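Reporting Basics, handout 4: breaking crime news
Revised 5th April

Okay, so last week we got as far as the first hour of a story, and I ran out of time before the part I care about most. Let's pick it up there. You have a report of a robbery, you have three posts from people who say they were on the block, and your editor wants something up now. What can you write?

Start with what you can pin on somebody. "Police said a man was taken to the hospital" is fine if police said it to you, or said it in a statement you have open on your screen. "A man was taken to the hospital after a robbery" is you saying it, in your own voice, and now you own the word robbery too. I know it feels clunky to keep writing "police said." Write it anyway! Readers skip right over it, and lawyers don't.

Let's use our practice case, the Gruteck hardware store on Grube Street. You all have the packet. The first post went up within minutes and called it a break-in. The second said there were 2 men and a gun. By the time the Tavodik police desk picked up the phone, one account had been shared 2,000 times, and it was the one with the wrong street in it. Shares tell you a story is moving. They tell you nothing about whether the person typing could see the door from where they stood.
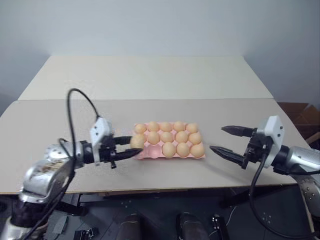
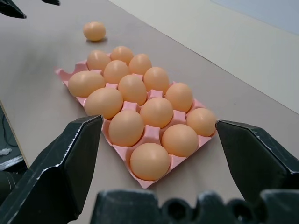 So, video. Please watch the whole clip before you describe any of it, and then watch it with the sound off (I do this every time, and it's amazing how much of what I "saw" came from the guy yelling behind the phone). The Gruteck clip runs 47 seconds. It shows a man on the sidewalk and a second man standing over him, and plenty of you wrote "attacker" in your drafts. Could be! He could also be the clerk, or somebody who stopped to help. Say what he does and leave the label off until someone with a name will give it to you.

A few words to watch, since they came up in nearly every draft:

Suspect. That's a person police have identified, or are at least looking for. If they have no idea who did it, there's no suspect yet, and "the suspect fled" should be "the robber fled," once you know it was a robbery.

Arrested, charged, convicted. Three different days, sometimes three different years. Check which one you've got.

Looter, thug, gunman. The first two are opinions. The third needs a gun that somebody credible saw.

Corrections: put them at the top, say what was wrong, and leave them there. Page 271 of the reader has the Gidus paper's correction on this kind of story, and I like it a lot because it's short and doesn't grovel.

For next time, rewrite your Gruteck draft using only the police log and the phone notes. No posts, no clip. It'll come out short, and I'm fine with that. Bring both versions, printed, with every attribution underlined.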